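4. 체크인 설정 (프런트용)

Limness 단말기 기준. 구형 Clorkon 단말기는 메뉴 순서가 조금 다름, 부록 참고.

4.1 객실 등록

1. 관리자 로그인 후 [객실] > [새 객실].
2. 객실 번호 입력. 최대 200실까지. 별관은 번호 앞에 P 붙일 것.
3. 객실 유형 선택. 안 고르면 저장 안됨.
4. [저장]. 화면 위쪽에 초록색 표시 뜨면 완료.

주의: 투숙 중인 객실은 번호 변경 금지. 미니바 요금이 전부 이전 번호에 남음.

4.2 카드키 발급

1. 빈 카드를 리더기에 올림. 삐 소리 한 번.
2. 객실 번호, 퇴실 시각 입력. 기본값은 오전 11시.
3. [발급] 누르고 소리 두 번 날 때까지 카드 떼지 말 것.
4. 추가 카드는 [복사]로. [발급]을 다시 누르면 먼저 준 카드가 죽음.

오류 764: 카드 인식 실패. 카드 뒤집어서 재시도. 계속 뜨면 리더기 전원 껐다 켜기.
오류 1,086: 객실 정보 불일치. 4.1로 돌아가서 번호 확인.
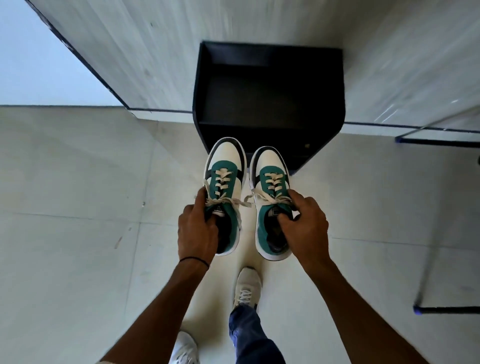 흰색·청록색 운동화 한 켤레와 검은색 수납장

4.3 늦은 체크인

밤 10시 이후 도착 손님. Pondilstead 본관은 야간 데스크에서 처리, 별관은 키박스 사용.

1. 예약 화면에서 [야간 도착] 체크.
2. 키박스 칸 배정. 비밀번호는 자동 생성되니 따로 적을 필요 없음.
3. 문자 발송. 발송까지 약 80초 걸림. 그 사이 창 닫지 마세요.
4. 카드를 해당 칸에 넣고 문 잠김 확인.

참고: 해외 번호는 문자가 안 갈 수 있음. 이메일도 같이 체크할것.
주의: 비밀번호를 전화로 불러주지 말 것. 예약자 확인이 되도 마찬가지.

4.4 퇴실 처리

1. [퇴실] > 객실 번호.
2. 미결제 항목 확인. 빨간 줄 있으면 먼저 정산.
3. 영수증 출력. Cronin 프린터는 용지 폭 설정 먼저 (5.2 참조).
4. 카드키 회수 후 [초기화]. 회수 못한 카드는 [분실] 처리.

단체 예약은 대표 객실만 퇴실시키면 나머지가 그대로 남음. 객실 목록에서 전체 선택 후 진행. 청소팀 화면에는 바로 안 뜨고 새로고침해야 보임.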